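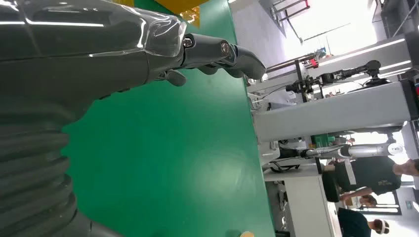 A mão cinzenta por cima da mesa verde, com o resto do pessoal ao fundo.

Tópico: Automação na bancada – como mudou o vosso dia?

bancada_verde escreveu:
Boa tarde a todos! Ando há que tempos para abrir este tópico e hoje, com o café ao lado e a máquina parada para manutenção, lá me decidi. Trabalho na Grurasis, na parte de montagem e ensaios, e desde julho que passamos boa parte do turno junto dos braços. Antes eu fazia os encaixes à mão, 115 peças num dia bom, e ao fim da tarde nem conseguia abrir um frasco de azeitonas. Agora preparo o posto, ensino os movimentos, corrijo a pega e volto a corrigir. As mãos agradecem, a cabeça nem sempre – chego a casa cansada de outra maneira, e o meu marido ainda não percebeu como é que uma pessoa se cansa a olhar. Gostava muito de saber como é convosco.

torno_velho escreveu:
Bem-vinda, e que bom ver gente nova por estes lados. Vou ser do contra, com todo o carinho. Na Kasstead, onde estive 20 anos, também começou assim, com ensaios e boa disposição. Depois deixaram de meter aprendizes. Ninguém foi despedido, é verdade, mas quem se reformou não foi substituído, e o ofício foi-se embora com eles. Um rapaz que só aprende a corrigir a pega do robô fica sem saber o que a peça pede.

mariana.q escreveu:
torno_velho, percebo a mágoa, mas não concordo com tudo. Na minha secção da Prirnero os melhores a ensinar o braço são precisamente os mais antigos, porque sentem logo quando a peça vai entrar torta. A nossa chefe de turno, a Palesa Moodley, bateu o pé para que cada posto tivesse sempre 2 pessoas, uma com experiência e outra a aprender. Deu discussão que chegasse com a direção, mas ficou assim e ainda bem.

torno_velho escreveu:
Se todas as chefias fossem como essa, eu calava-me já. E pagam mais aos antigos por ensinarem?

mariana.q escreveu:
Ai, aí tocaste na ferida. Ainda não. Prometeram rever as categorias e continuamos à espera.

bancada_verde escreveu:
Connosco também ninguém falou de categorias, e vou levar isso à próxima reunião, obrigada aos dois! Já agora, uma dúvida mais prática: vocês também sentem falta de conversar? Quando montávamos à mão falava-se de tudo, das receitas ao futebol. Agora cada um está de olho no seu ecrã e só nos juntamos quando alguma coisa encrava.

rui_parafuso escreveu:
Entro só para dizer que comigo foi ao contrário. Na oficina da Yalçınkaya fazíamos 100 caixas por turno, cada um virado para o seu canto e de auscultadores por causa do barulho. Com o braço a empilhar, tenho tempo para ir ter com os colegas da outra linha, e foi assim que descobri que o do fundo é da terra da minha mãe. Mas acho que depende muito de como arrumam os postos. Peçam para pôr as mesas viradas umas para as outras, que custa pouco.

torno_velho escreveu:
Nisso o Rui tem razão. bancada_verde, depois conta o que te disseram na reunião sobre as categorias, que eu estou reformado mas continuo curioso.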